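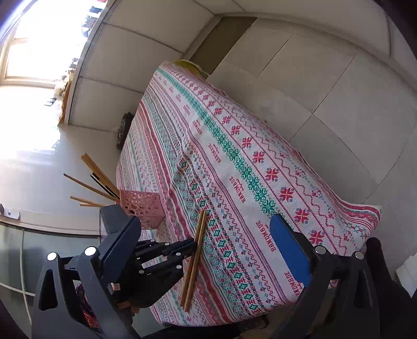
Slide 1: chopsticks, gripper, basket

Okay, hi! I'm Estela, from Dremiteck. (Pause. Let them look at the tablecloth, everybody loves the tablecloth.)

I used to think our Toledo kitchen would lose jobs to this. So far it's the job list that changed. Sorting chopsticks was what you got stuck with at the end of a shift, 300 pairs, chatting the whole time. I miss the chatting!

Joaquín trains the grippers now, 2 days a week, and he wants it in his job title. I'm with him on that. Ask the room: who gets paid for the teaching?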